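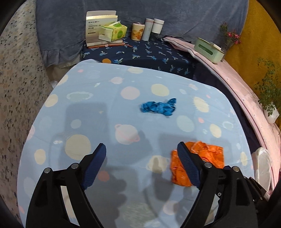

Ticket 316: Activity Room, Table 14
Category: Housekeeping
Status: Open
Submitted to: Ghada Kassab, Facilities Desk

Issue
Wrappers were left on the planet-print tablecloth following the Monday session. One is orange and one is blue; both are crumpled.

Log
3:00 p.m. Ticket received and assigned to the Skuna wing.
3:16 p.m. Requester asked whether the light blue cloth must be laundered. Staff were instructed to discard the wrappers first and then check the fabric for residue.

Action required
Please confirm disposal and report any stains before the cloth is returned to storage.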